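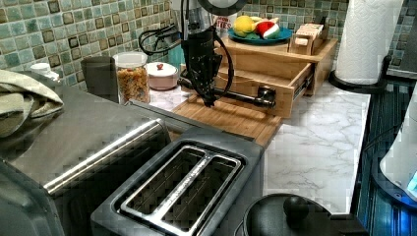
Zubaida Pirzada wrote to me after my last column to say that a worktop is for working on, the clue is in the name, and that anyone who keeps a toaster out permanently has already given up. She signed off with kind regards, which I thought was generous of her given the two pages that came before it.

I've been chewing on that letter all through November. I like Zubaida (we've never met, but you get a feel for a person from their paragraphs about crumbs) and I had to admit that my own kitchen was making her case for her. I live in Illdale, in the ground floor of a house that was carved up by somebody with no interest in food. There are 156 centimetres of usable counter between the cooker and the window. I measured it with a dressmaker's tape, twice, because the first time I thought I must have read it wrong. Into that stretch I cram breakfast, supper, the post, my reading glasses and whatever I bought on Saturday mornings in a weak moment – last month it was a fish kettle. I don't own a pan big enough for soup but I can poach a salmon!

So I decided to spend a fortnight clearing it, properly, everything off and only the useful things back on. The kettle went back within four minutes. The olive oil took until lunchtime. By the evening I'd let in the salt, the pepper grinder, the big knife in its block and the radio, which isn't strictly a cooking implement, although I can't make an omelette without it. The toaster I put in a cupboard under the sink, as per Zubaida, and for two whole days I got down on my knees each morning to fetch it out like somebody looking for a lost cat. On the third day I ate cereal.
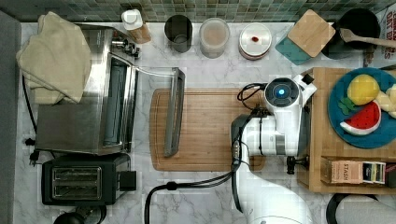 My worst habit in any kitchen is the board. I use it, I wipe it, I prop it up against the wall to dry and then it slides down behind something and I use a plate instead. The people I asked about this all said the same thing, which is to leave it lying flat in the middle of the counter and treat that bit of space as spoken for. I resisted, as it seemed such a lot of room to hand over to a piece of wood, but I've come round. A bamboo one with a groove running round its edge, lying out on the marble pattern with the jars and canisters lined up at the back against the tiles, looks as if it lives there, and you can walk in with an onion and start. The groove earns its keep too, if you're the sort who cuts up tomatoes with more enthusiasm than skill. I am.

The row at the back is the other thing I've pinched. I'd always kept my jars in a huddle by the cooker, three deep, so that getting at the rice meant moving the lentils and the lentils meant moving the tea. Put them in a single line against the wall and you lose a hand's width of depth, and that's all. I did have to be strict about what was allowed in the line. Massawe, the shop on the corner by the post office, sells everything loose by the scoop, and I'd been bringing home little paper bags of things I had no plans for. Two kinds of barley. I gave one to the woman upstairs and she gave me a marrow, so I'm not sure I came out ahead.

Then there's the matter of the big machine. I rang Fouad El Sherbiny about this, as he had just swapped his proper oven for one that sits on the worktop, and I wanted to know whether he regretted it. "I regret the oven," he said. "I had it nine years and used the bottom half to store baking trays." His new one is a Vorken, it takes up a good third of his counter, and he is so fond of it that he roasted a single carrot while we were on the phone. He hangs his tea towel over the corner of it when it's cold. I do the same with my cooker door, and every time I open it the towel lands on the floor, and every time I'm surprised.

Drawers I can be brief about. I bought one of those small sets by Cesteo that stand on the counter, meaning to keep string and birthday candles in it, and it does hold string and birthday candles. It has also become a shelf. The fruit lives on top of it now, on a plate, and I rather like it up there, where I can see when the lemons are going over. Zubaida will say I've only built a second storey on the mess, and I'd have trouble arguing.

The toaster is back out. I gave it the corner nearest the socket, with its crumb tray emptied (I didn't know it had one), and the fish kettle has gone under the sink in its place. If you've got a salmon and a free evening, write in, care of the usual address.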